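5 May 2021

Small-item drawers, bench by the partition

Started with a clear-out of the bench. Too much on it from last week, could not find the 2 mm hex key for half an hour and it was under the Samwood catalogue the whole time. Catalogue now on the shelf, leave it there.

Aim for today: decide what the three-drawer unit is for and stop it being the place where everything small goes to die. Smoky see-through fronts so you can half see what's in there, but only half. Labels needed, see further down.

Drawer plan as agreed with Vega at lunch
Top – earbud case, USB adapters, the short leads. Things that get picked up daily.
Middle – fuses, spare feet, the little bag of felt pads.
Bottom – odd screws. Only odd ones! Proper screws go back in the Cukon tins, sizes are on the lids.

Vega wanted the daily stuff in the middle because it's the easiest height when you're sitting down. Fair point. Tried it both ways. Standing, top is better. Sitting, middle by a mile. We mostly sit at that bench so swapped: daily stuff now MIDDLE, fuses etc top. Ignore plan above, too lazy to write it out again.

Fit
Earbud case goes in flat with room to spare. On its edge it catches the front of the drawer above when you push in. Flat only. Two adapters fit next to it, third one makes it a squeeze. Short leads have to be coiled tight, the Besson ones spring open again and then the drawer won't shut fully. Twist ties did it. Used the last of them, add to order.

The drawers run a bit light. Pull the middle one quickly with nothing in the bottom and the whole unit wants to come with it. With screws in the bottom drawer it stays put much better. So the heavy stuff stays in the bottom whichever way round the other two end up. Could stick it down, Vega against, says we'll want it on the other bench by November. Non-slip mat under the base instead? Try a bit of the shelf liner first.

Red handles are small. Fine with a fingertip, awkward in gloves. Pulling dead centre matters, if you pull off to one side the drawer goes skew and jams about a third of the way out. Push it back, start again. Did this about a dozen times before I noticed I was doing it myself every time.

White box with the purple label: leave on the left of the table for now. Doesn't fit in any drawer, wasn't meant to. Barcode to face forward so it can be scanned where it sits.

Inventory sheet
Up to line 2,362 on the sheet now. Gap between 2,101 and the start of the fuses, I think a page got skipped when it was retyped. Bag of felt pads is down twice, once under pads and once under feet. Deleted the one under feet. Shelf 4 total comes out at 1,084, Vega's handwritten one says the same, so that bit at least is right. The Prirnenine tray is not on the sheet at all. Ask before adding it, it may belong downstairs.

Labels
Printed on the narrow white tape, black text. Sticks OK to the white parts of the unit, peels off the tinted fronts within the hour, probaly too smooth. Wiped one front with alcohol and put a fresh one on, check tomorow morning. If that goes too then label the white edging and be done with it.
Wording: DAILY / FUSES + PADS / ODD SCREWS. Short enough to read from the chair.

Bench, drawers and bits:
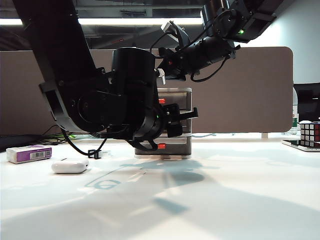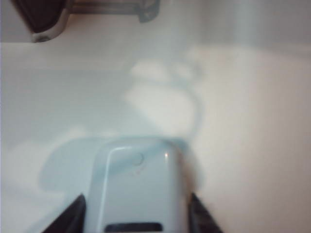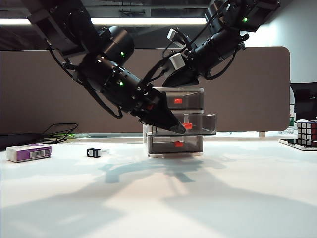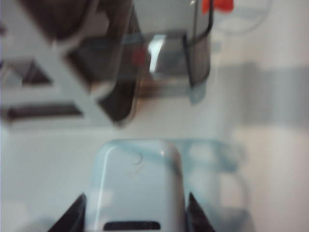 To do
– twist ties, more narrow tape (check Samwood first, then Cukon)
– shelf liner under the drawer unit, cut to size of base
– find missing page before 2,101 or redo it
– ask re Prirnenine tray
– screws: sort the obvious ones out of the bottom drawer back into tins. One evening's work. Not mine this week
– other bench has the same mess, do not start on it until this one has lasted a fortnight

Later, same day
Vega has put the tape measure in the middle drawer. It fits, just, but then the case has to go on its edge and we're back to the catching. Moved it to the top with the fuses and changed the sheet. Label still holding at five, one corner starting to lift.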